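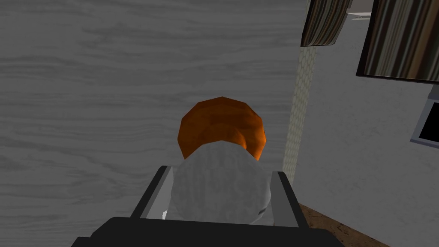
Ailsa Laing holds that you learn more about a job from one bad demonstration than from ten good ones, and most people who have spent an afternoon steering a gripper toward a small container would agree, if only to feel better about the afternoon.

Reference > Robotics > Teaching methods > Demonstration

Robot demonstration

February, by Filipa Abreu

Robot demonstration is the practice of showing a robot a task so that it can later attempt the task without help. A person supplies the movements, the system records them, and a program called a policy is fitted to the recordings. It is the oldest way of passing on a trade, applied to a pupil that will copy the sneeze along with the stitching.

Methods

In hand guiding, also called kinesthetic teaching, the teacher takes hold of the arm and moves it through the job. It needs little equipment and suits slow work at a bench. Its weak point is that the teacher tends to be in the way, and recordings may show a good deal of sleeve.

In remote control, or teleoperation, the teacher stands apart and steers with a joystick, a handheld tracker or a second arm that the first one follows. The robot's cameras see only what they will see later, when it works alone. The teacher gives up most of the sense of touch in exchange, and learns how much of picking up a jar was never done by eye.

Both methods can be used in simulation, where the arm, the gripper and the room around them are computer-rendered. A dropped object costs nothing and can be put back by pressing a key. Simulated rooms are often plain in shape and busy in surface, with wood grain, stucco and stripes laid over simple walls – a decorating style that has yet to catch on elsewhere.

Grasping by demonstration

Picking up a container is a common first lesson. A two-finger gripper can close on the sides of the body and leave the cap clear, or take the cap and hope that it is well attached. Demonstrators seldom say which they prefer, but the policy will find out. If half the recordings show one grasp and half the other, a simple policy may split the difference and close on the seam.

Pauses cause similar trouble. A teacher who stops to think before closing the fingers has taught the robot to stop, though the thinking does not transfer. The teaching guide used at Plendby asks operators to decide on a grasp before recording starts. Beatriz Prata, who wrote it, later added a line asking them to stick to the decision.

How many demonstrations

There is no agreed number. The Macedo set, a collection of container grasps recorded by remote control, holds 1192 demonstrations, of which 131 were set aside as unusable. Workau trained its first grasping policy on 200 and found that it worked well on the left side of the table, where the demonstrators had liked to put things.

Corrections

A policy that drifts off course meets situations its teacher never got into, and so never got out of. The usual remedy is to let it run while a person watches, takes over when it goes wrong, and adds the rescue to the recordings. Vasco Peixoto and Teresa Azevedo disagreed at length over when to step in. Peixoto favored waiting for a clear mistake. Azevedo favored stepping in early – her recordings were shorter and her robot calmer, if the word applies. Levow's control software keeps both kinds under separate tags.

Related entries
Kinesthetic teaching
Teleoperation
Two-finger grippers
Simulated rooms
Policy (robotics)
Operator fatigue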